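Tapia Street swap day is back, and it's bigger

I'll admit I had given up on the Tapia Street furniture swap. It skipped last year when the old hall lost its lease, and I figured that was the end of it. So I was pretty thrilled when Glória Brandão called to tell me it's coming back in July, this time in the former Prendden carpet showroom!

If you've never been, it's simple. You bring a piece of furniture you're tired of, you get a ticket, and you trade the ticket for something you like better. No money changes hands, though there's a jar by the door for the rent. Last time I went home with a bookcase and 2 lamps (my husband is still asking about the lamps).

Doors open at 10 in the morning, and drop-off starts the evening before. Glória says roughly 12 streets have signed up so far, including the whole Piren Court block, which always brings the good stuff - remember the piano?

Tarık Kaplan is running the repair bench again, so bring your wobbly chairs. He'll glue and tighten while you wait, but he won't do upholstery, so please don't ask him.

Big pieces are welcome this year, thanks to the wide loading door. Sofas, sectionals, dining tables, all fine. Just measure your own front door before you fall in love with one - I learned that the hard way with a recliner.
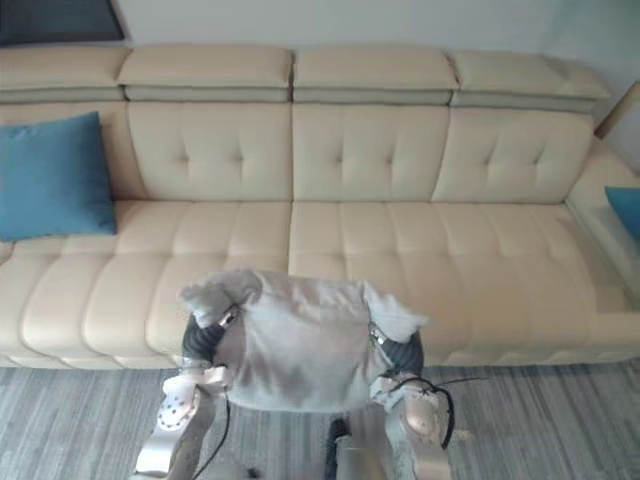 How to sign up

Leave your name and a list of what you're bringing at the Skustach hardware counter, or call Yolotzin Maldonado in the evening. Mattresses and cribs can't be accepted.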